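4.2 Does latch play carry over?

The claim that busy boxes teach children something they can use elsewhere is older than most of the studies that support it. Makers like it, parents like it, and in our reading of the literature it rests on thin ground. Araya and Worku reported that children who had a lock box at home opened unfamiliar cupboards faster than children who had none. Their sample came from a single play group in Mellidstead, and the families who owned a lock box also owned a good deal else. We don't doubt the numbers. We doubt that the box did the work.

Our own home survey was meant to be a fairer test, and it only partly was. Of the 81 households that returned the January form, 41 said they had a toy with at least one working latch. Parents were asked to rate how well the child handled doors, lids and catches around the house. The ratings were high in both groups, so high that there was little room left for a difference to show. Lemaire has argued that parent ratings of this kind mostly measure how much the parent enjoyed filling in the form, and on this point we are inclined to agree with him.

The logged play sessions are a better source, though a duller one. Across 1,014 door openings, the first few were slow and the rest were quick, which is what one would expect of any object with a door on it. Speed on one door told us very little about speed on a latch of another type. Children who had got the knack of a hook often pulled at a turn button as if it were a hook - some of them for quite a while. If a general idea of "fastening" was being formed, it was well hidden.

A further problem is that the term "lock box" covers too much. Some of the boxes in earlier work have painted doors that swing freely once a catch is moved, and some have doors that need a key. Several papers do not say which kind they used. The box in Figure 3 is of light wood, with a carrying handle on top, green doors to the left and right, and a yellow panel between them fitted with a small gold-colored latch. 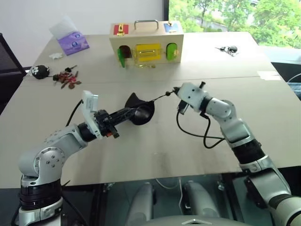 Figure 3. Wooden lock box on the tabletop, both green doors partly open.

Color is one more thing that tends to be left out. When a latch sits on a bright panel, a child may go to the panel first and meet the latch by accident, and a first touch of that sort has been scored as "finding the mechanism" in at least two of the coding schemes we looked at. Yilma's scheme waits for a second touch before scoring, and under that rule 9 of our children dropped out of the "finders" group. We kept his rule for the rest of the analysis. It makes the results look weaker, and we think they should look weaker.

None of this shows that latch toys are useless. Children plainly like them, and a toy need not teach anything to earn its place on a shelf. What we can't find is good support for carryover from the box to the kitchen cupboard, and until someone tests it with matched households and a full account of the box, we would leave the claim out of advice to parents.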